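Call for Participants: Reality and Dating Show Viewers, Season Three of the Nordin Couch Panel

Busex is a small audience research company with its office in Nisthorpe. We are looking for people who watch relationship and dating programmes at home and who want to talk about them, with us and with each other. The new season of our viewer panel starts in May and we have places for 22 new members.

My name is Evaristo Barbieri and I organise the panel together with my colleague Fiorella Donati. Please read the whole page before you apply. Many people write to us with questions that are already answered here.

What the panel is

The Nordin Couch Panel is a group of ordinary viewers. Each week during the season you watch one episode of a programme from our list, in your own home and at the hour you prefer. After the episode you fill in a short diary, and every second week you join a video conversation with other members. We want to learn how viewers decide who they believe when two people on the screen tell the same quarrel in different ways. We also want to learn when viewers change their mind about a person, and whether the talk on forums and fan pages has some influence on this.

In the last season we received 1124 diary entries. Fiorella and I read all of them. Some were two lines long and some were four pages, and both kinds were useful to us.

The programmes

The list for the new season has programmes in English and Korean, and two in Italian. All have English subtitles. You don't need to speak another language. The first title is Drullance, a series in which former couples share a house and are interviewed apart from each other after each dinner. If you have already seen it, please tell us in your application. We can still accept you, but we will put you in a different group, so that the ending is not spoiled for the others.

We do not send out any recordings. You will need your own access to at least one streaming service. After acceptance we will tell you which service has which programme, and you can then choose a group that fits with what you have already.

What you will do

Watch one episode a week for ten weeks. An episode is normally between 45 and 70 minutes.

Fill in the diary on the same evening, or the next morning before 11 am. The diary has six questions and you can write as much or as little as you like. Spelling is not important to us.

Join five video conversations of one hour each. They begin at 7:30 pm, and there is a second group at 10 am for people who work in the evening. Please stay with one group for the whole season.

Keep a simple record of where you read or wrote about the programme online. A favourite forum thread, a comment under a clip or a group chat with your sister are all fine. We don't ask for your passwords or your user names.

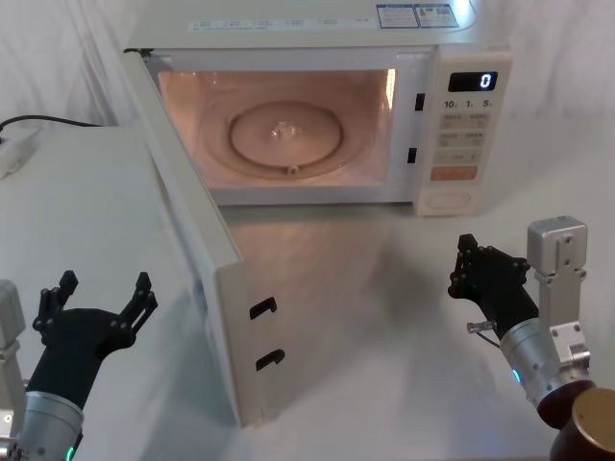
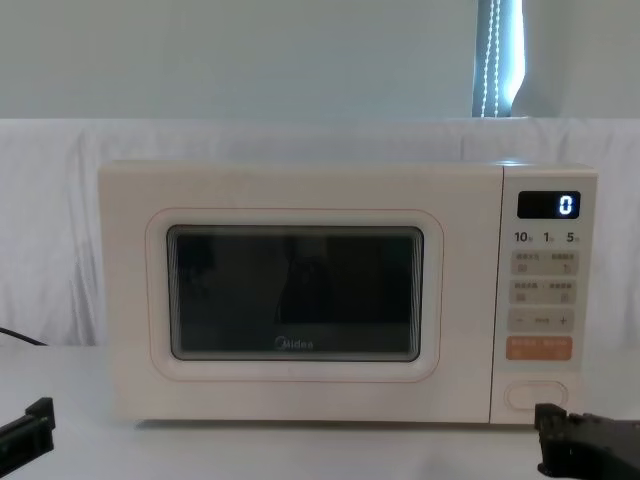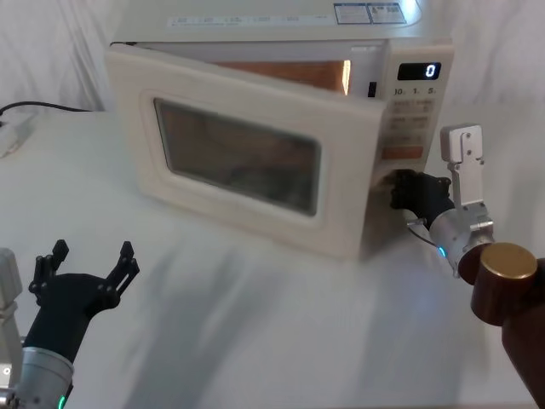 Who can apply

You must be 18 years or older and live in Canada for the whole season. You should watch this type of programme at least a few times each month, because you enjoy it or because you enjoy complaining about it. We have many applications from people between 20 and 35, so we would be especially glad to hear from viewers over 50. Last season the discussion was the most lively in the groups where the ages were mixed.

Two people from the same household can apply, but please send separate forms. You will be placed in separate conversation groups and we ask you not to compare your diaries before they are sent.

Unfortunately we can't accept people who work for a broadcaster or a production company, or who have taken part in a dating programme themselves. People who write paid recaps are also not eligible. If you have a hobby blog about television, you are welcome.

Payment

Members who complete the season receive $435. It is paid in two parts, the first after week five and the second after the last conversation. If you must leave the panel after week five, you keep the first part. You may miss one diary and one conversation without any change to the payment. Please let us know before, if it is possible.

The cost of your streaming service is not included.

Privacy

Your diary is stored under a number and not under your name. In our report we may quote some sentences from it, and we remove details which could show who you are. The video conversations are recorded in sound only, and the recordings are erased when the notes are finished. You can ask us at any time to take out something you have said.

How to apply

Fill in the application form on the Busex website and choose "Nordin Couch Panel, season three". The form asks for your age group, your province, which programmes you follow now and which conversation time you prefer. At the end there is a box where you should tell us about one couple or one argument on television that you could not stop thinking about. Please write this part in your own words. We read it with more attention than all the rest.

For the last season we had over 205 applications, so we can't telephone everybody. If your form interests us, Fiorella will call you for a short talk of fifteen minutes. She will ask how you usually watch, alone or in company, and will explain the diary to you. You don't need to prepare anything.

Everybody will receive an answer by email, also those who are not selected. If you applied before and there was no place for you, please apply again, as we don't keep the old forms.

Questions about the form or the payment can be sent to Fiorella Donati, and questions about the study to Evaristo Barbieri, both through the contact page.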